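Desk and Drinks: a small study of where bottles get left
Project report, Anathi Sithole and Rafferty Mbeki
Supervisor: Branwen Craddock

What we wanted to find out

Whether the shape of a desk changes where people put their drink down. Started from an argument in the Kemeys building over a spill on somebody's notes. Inna Semeniuk said straight edges make people push things back, curved ones make them leave stuff at the corner. No idea if that was true so we made it the project.

Background

Not much we could use. Most of the reading was about offices and posture, hardly anything on drinks. Caradog Hopkin lent us an old furniture catalogue from 1868, nice drawings, all inkwells and sloping tops, one with a little rail to stop things rolling off. Nothing like a rail on any modern desk we looked at. Shame really.

Method

Two desks. One straight fronted (the Tenmont, from the store room), one white with a gently curved front edge. Same small room for both, desk in the same place each time. People came in, sat down, did a short writing task and were given a bottle with a screw cap. We marked where the bottle was when they got up to leave. Bottle position went on a paper plan of the desktop, then typed up.

We logged 224 placements altogether. Wanted 1000, which was silly, ran out of time in December and again before Easter. A few plans from the first week have no desk written on them and had to be thrown out, our fault.

Results

On the straight desk bottles ended up all over, mostly at the back by the wall. On the curved one they drifted to the front corners, and the right hand corner more than the left. Probably becuase most people in the group were right handed, but we only thought to ask half way through so can't say for definite.

Bottles with the cap on were left nearer the edge than open ones. People seem to trust a cap. Full bottles got left at the edge as well, which we did not expect, we thought people would be more careful with a full one.

The front right corner is the awkward spot. Easy to reach, but also where a sleeve or bag catches it when someone stands up.
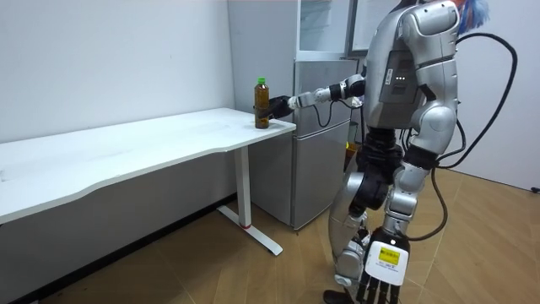 Second thing that came up was clutter. With the desk clear people still went for the corner, so it isnt just that they were running out of space. With papers out it was the same corner but closer to the edge. Would of liked to try this with mugs too.

Problems

Room is narrow, so people get in and out on one side. That could explain the right hand corner on its own. Should have turned the desk round for half the sessions. Branwen pointed this out in May, too late to redo it.

If we did it again

Turn the desk. Ask about handedness at the start. Write the desk on every sheet. Try a low rail on the front like the one in Caradog's catalogue, even just a strip of wood.

Handed in 14 June 2019. Paper plans are in the blue folder in Branwen's office.

Contact: Design Studies office, Kemeys building, room 927 | Back to top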